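**Plistent informs customers about a cable fault on Lodstead two-arm cells**

Plistent has stopped deliveries of the Lodstead cell after a fault at our test hall in Kinda in September. No person was hurt.

During a handover task, one arm did not stop at its programmed limit and pushed against the other arm for four seconds. The emergency stop was pressed by hand and it worked correctly. Our engineers found that the cable to the wrist had been pulled at its connector, so the position signal was lost for short moments. The software should stop both arms in such a case — it stopped only one.

We have checked 26 cells of the same series. In 11 of them the connector showed some wear. The supplier of the cable set, Ersoy, is helping us with a new clamp.
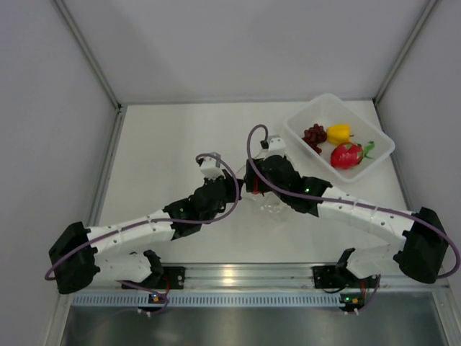
Until the clamp is fitted, we ask all customers to run the cells at reduced speed and to keep hands outside the enclosure while the power is on. Please also look at the cables before each shift. If a cable is tight or rubs on a joint, switch off the cell and write to us.

Software version 17 stops both arms when either signal is lost. It is free of charge, and our service team will install it together with the clamp. We are sorry for the trouble this causes.

Contact: Plistent press office, Kinda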